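How a Robot Decides What to Grab

Say you want a bag of snacks from a store shelf. You look, you reach, you take it. The whole thing is over in a couple of seconds, and you probably think about something else while you do it.

For a robot, those seconds are full of work. Most of that work is done by software, the set of instructions running on the robot's computer. This page follows the software from the first look to the moment the fingers close.

Step one: What am I looking at?

A robot's camera gives it a picture made of tiny colored squares called pixels. Each pixel is stored as numbers. The computer does not know that one patch of numbers is a bag and another patch is a shelf. It has to work that out, and the part of the software that does this is called perception.

Perception software learns from examples. People collect many pictures and mark the things in them: this is a bag, this is a shelf, this is a hand. The program makes a guess about each picture, checks its guess against the marks, and adjusts itself a little. Then it does the same thing again, many times over.

The people at Stadon, a small company that writes software for store robots, began with 403 pictures of shelves. That turned out to be too few. Their program was good at finding boxes, which have straight edges and flat sides. It was bad at finding bags. A bag bends and leans. It can hide behind another bag, and if it has a clear window, the snack inside shows through and changes how the bag looks.

Step two: Which one do I want?

Finding a bag is one job. Finding the right bag is another. Two flavors from the same company may carry the same logo, so the program has to look at the color of the package and the words on it as well. 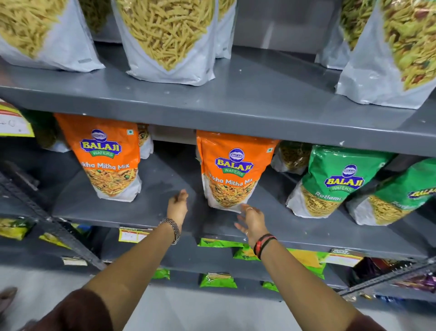

The orange bags say "Tikha Mitha Mix" and the green ones say "Ratlami," but all of them have the Balaji Wafers logo. A program that looked only at the logo could not tell them apart.

Ghiță wrote in to ask why the robot can't just read the bar code, the way the checkout does. It can, if the bar code is facing the camera. On a shelf it often faces the back or the bottom, and the robot would have to pick up the bag to see it. So the software makes its choice from the front of the bag first. Some robots check the bar code afterward, once the bag is in the gripper.

Step three: How far away is it?

A single flat picture does not say much about distance. Many robots use two cameras set side by side, like your eyes. Try holding up a finger and closing one eye, then the other. Your finger seems to jump. Things that are close jump a lot, and things that are far away hardly jump at all. The software measures the jump and turns it into a distance.

Step four: Which way should I go?

Now the robot needs a path for its arm. This part of the software is called planning. Stadon's planner is named Distach. It pretends to move the arm many different ways inside the computer before the real arm moves at all. If a pretend path bumps the shelf above or knocks over the bag next door, Distach throws it out and tries another.

The arm has 6 joints, and every one can turn, so there are a great many paths to choose from. In one test in January, Distach threw out 1834 paths before it kept one. The arm waited on its stand the whole time.

Step five: Move, and keep checking

The last part is called control. Control software tells each motor how fast to turn – and then checks whether the motor did what it was told. If the arm has drifted a little to the left, control nudges it back. It does this over and over while the arm is moving.

Gripping takes care too. Squeeze too hard and the snacks turn to crumbs. Squeeze too gently and the bag slips out. Sensors in the fingers measure how hard they are pressing, and the software adjusts the squeeze.

Try it yourself

Put a few packages from your kitchen on a table. Ask a partner to close their eyes and be the robot arm. You are the software. You may use only these words: left, right, forward, back, up, down, open, close, stop.

See how many words it takes to pick up one package. Then move the packages closer together and try again.

Words to know

Perception: working out what is in a picture.
Planning: choosing a path before moving.
Control: making the motors follow the path.
Pixel: one tiny square of a digital picture.

Next in the Trultberg young readers' series: How a Robot Finds Its Way Down a Hall

Page last updated March 1, 2023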